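Equipment plan for the coming year

The equipment budget for the sorting project has been set at $4000. Loubna Morsy is collecting requests and needs them by 5th July. Please list the item, the quantity and the supplier, and say if it can wait until October.

Spare grippers come first, then a second camera mount. Lorraine Tuhiwai has asked Kostix for a price on both. 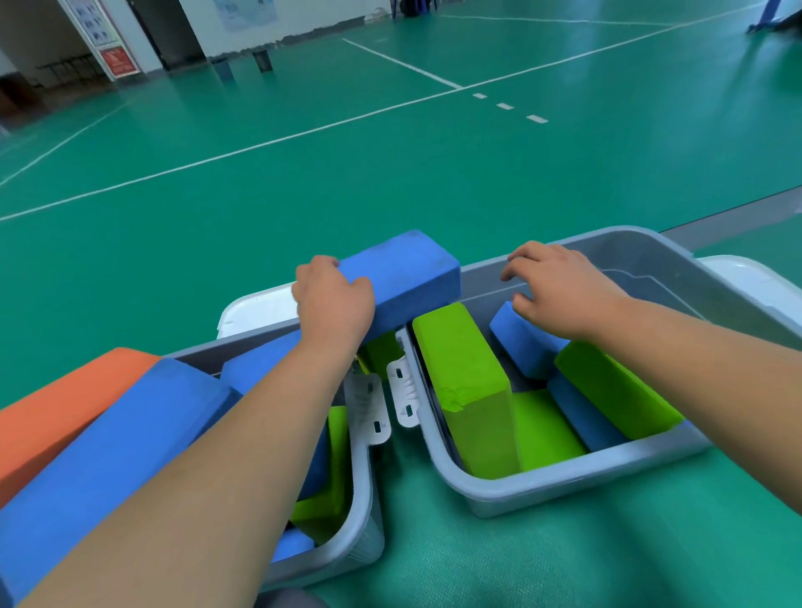
Budget and purchasing

Foam blocks and lidded bins are on the list again. The block sorting work uses blue, lime-green and orange pieces, and we would like to reorder in the same colors. Laltico sells the blocks in packs of 40. We have set aside $1000 for blocks, bins and floor mats together.

Any single item over $25 needs a written quote. Send quotes to Delwyn Ruddock.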